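Heltencombe Community Kitchen and Day Room
Progress report to the funder
16 February 2020
Prepared by Erlinda Abella

Dear friends,

It is a pleasure to be writing to you again, and this time with a good deal more to tell than I had in October, when most of my report was about what we hoped to do and very little of it was about what we had done. The cupboards are up, the old carpet is gone, and people are sitting down to eat together in the day room again. I still catch myself stopping in the doorway to look.

Work on the room

The painting was finished ahead of the floor, which is the wrong way round if you ask any decorator, but the flooring came late and we didn't want to lose the painter. A few drips had to be scraped off the baseboard afterward. The hatch between the kitchen and the day room now opens all the way, and the shelf beneath it has been made deeper so that a full tray can rest there while someone finds a free hand.

We did have trouble with the lights over the far end. Two of the fittings buzzed from the first evening, and the supplier, Bunov, has agreed to replace them at no charge. I will let you know when they are in.

Tables and serving things

You asked in your last letter how we settled on the tables, so I will go into it a little. We tried three kinds, and for a while I was quite taken with a dark one that showed every crumb. The regulars talked me out of it. They wanted something light and cheerful with a bit of grain to it, and they were right - the whole room feels brighter at lunchtime.

The serving trays took longer. The round ones we had before were forever getting in the way of elbows, so we changed to a long oval shape in a very dark green. It goes down the middle of a table and leaves room for plates on both sides. The raised rim is low enough to reach over and still keeps a bread roll from wandering off. We bought 17 of them from Nandeo, and they stack nicely in the cupboard by the hatch. 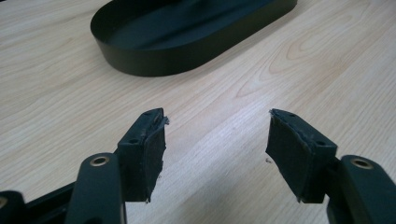
One of the dark green oval trays on a light wood tabletop.

Money

The tables and trays together came in $427 under the amount we had set aside. With your permission, I would like to put that toward padded chairs for the members who find the hard ones difficult, and I have asked Carnegie, the furniture shop we used for the cupboards, to send me a price. Everything else is in line with the budget you approved.

Still to do

The second coat of varnish on the hatch shelf, the new light fittings, and labels for the cupboards so that helpers can find the soup ladles without opening every door. I would also like to get a proper hook for the aprons, which at present live on the back of a chair.

If you are passing through at lunchtime, please do come in and eat with us. There is usually soup, and there is always somebody who will want to tell you what they think of the new curtains.

With warm thanks,
Erlinda Abella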